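Filed under: Kitchen, Cleaning & Tidying
January, by Roald Westerberg

Tea stains drive me mad, so I've finally settled on a way of shifting them from my mugs (and my poor old teapot!).

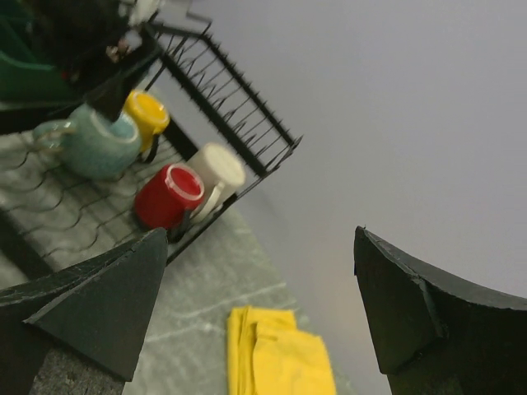 Dish rack on the countertop.

Put 2 spoonfuls of bicarb in each mug, add a splash of warm water and stir it to a paste. Rub it round with a soft cloth, then leave it for 50 minutes.
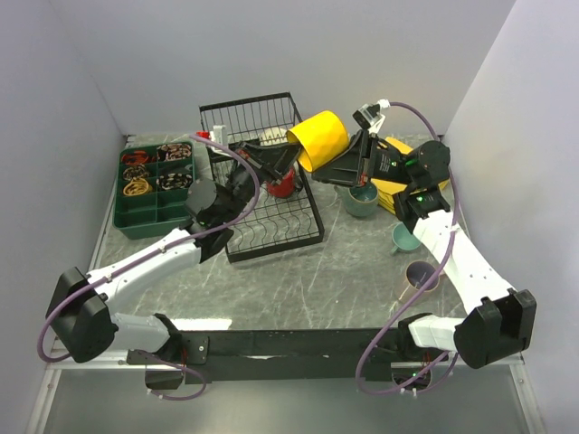
Longer is fine – I once forgot mine overnight. Rinse well, twice if it still feels gritty.
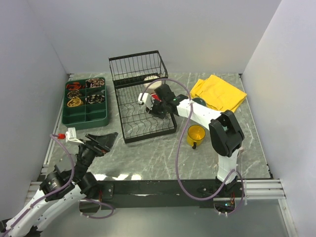
For the teapot, fill it right up and poke a bottle brush down the spout. I do mine every seven weeks.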